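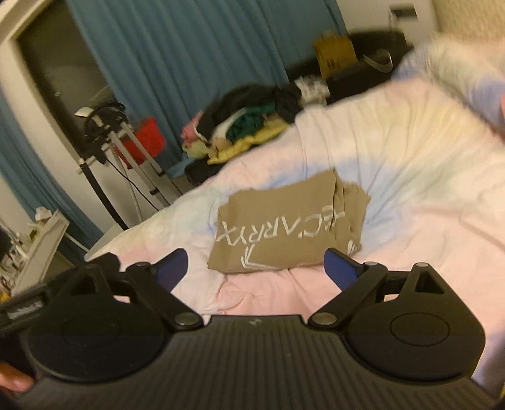
*Gripper in hand, package on the quilt.*

I joined the manipulation club at Rakinby this fall expecting to wire things. Most of what I do is hold a gripper and pick stuff up. The project is called Diremgate, and the pitch is that if enough of us record ourselves doing household chores with a hand-held gripper, a robot arm can learn the chores from the recordings. My share is 500 clips. "Soft packaging on soft surfaces" is my category, so I spend a lot of evenings with crumpled mailers and bedspreads.

I have doubts, and I've said most of them out loud at meetings, so I may as well write them down.

First, the target. Why 500? I asked and got told that last year's team did 582 and it "worked pretty well." Worked at what? They had a policy that could grab a sponge off a bare table. A sponge wants to be grabbed. A flattened brown package lying on a quilt slides when you push it, and the cloth bunches up under your fingertips and comes along for the ride if you go in too low. I'm not convinced the same number of clips means the same thing here.

Second, I cheat. Everyone cheats. After a couple of evenings you learn which corner sticks up, and you go for that corner. You flip the package over in a way that makes the next grab easier. If I have 66 clips of myself going for the friendly corner, the model learns the friendly corner. I brought this up and was told to "vary it more," so now I vary it in the ways I happen to think of.

Third, the success rule. A clip counts if the object leaves the surface and stays up for a moment. I once dragged a whole fold of quilt up with the package and by the rule that was a pass. I marked it as a fail anyway. I have no idea what other people do with theirs, and the spreadsheet has one column for it.

The two-finger design I like more than I thought I would. The blue pads open wide and you can come in at an angle. My complaint is with my wrist, which is sore after 35 clips, and I get lazy and tilt everything. Maybe tilt is good data. Somebody in the club says so. The same person said the sponge result would transfer to towels, and it did not.

The plan is to train on everything in January and take it to the Nastley student meet. We'll be up against the Blöndal team, who are doing one object on one table and will probably look great. I think our version is the more interesting problem and I also think we're going to drop a lot of packages in front of people.

I'm still doing my clips. Next up is the same package on a bath mat, and I've asked for a second column in the spreadsheet.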